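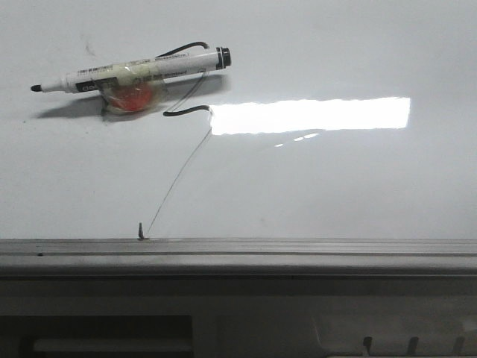
Clernisus trial, Troltville site
Progress report to Adom Antwi, 2 Jan 2019
From Trinity Fitzsimmons

You asked for a short one this time, so the 18 pages of cabling notes stay in my drawer.

The Clernisus kit is the arm, the two-finger gripper and the two camera feeds, on loan from Jusalari until the end of January. We have logged 1,744 attempts at the whiteboard tasks. The sales sheet says setup takes an afternoon. It did, if you are generous about which afternoon. 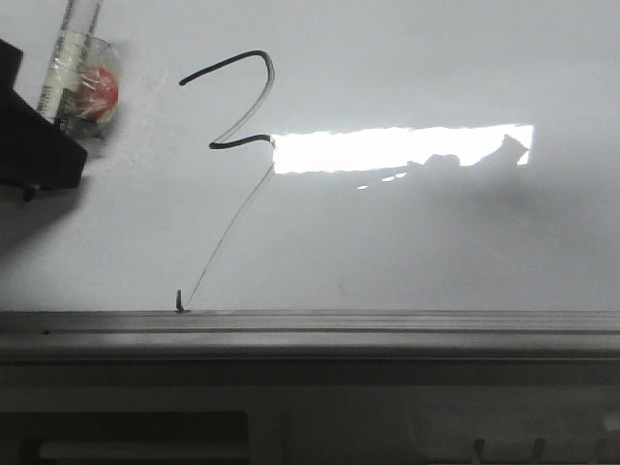 Glossy boards are still the sore spot. The kit's software likes to take a patch of glare for an object and plan around it with great courtesy. Yeh's patch lets us mask regions by hand, and we now do this before each block of 50 runs. I would like Jusalari to do it for us, given what they charge for support.

Thin things are the other complaint. The manual files wire, thread and tape under "soft goods" and gives them one paragraph, most of it about warranty.

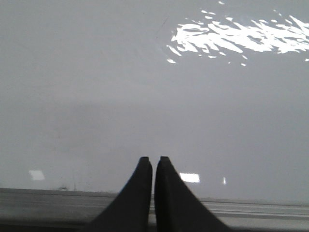
The gripper itself I have no quarrel with. The fingers close evenly and the wrist camera mount has stayed put. Spare fingertips are quoted at $50 a pair, and I'd order two pairs before the loan ends.

Still open: the purchase decision, the masking fix, and a reply to my last three emails to Jusalari.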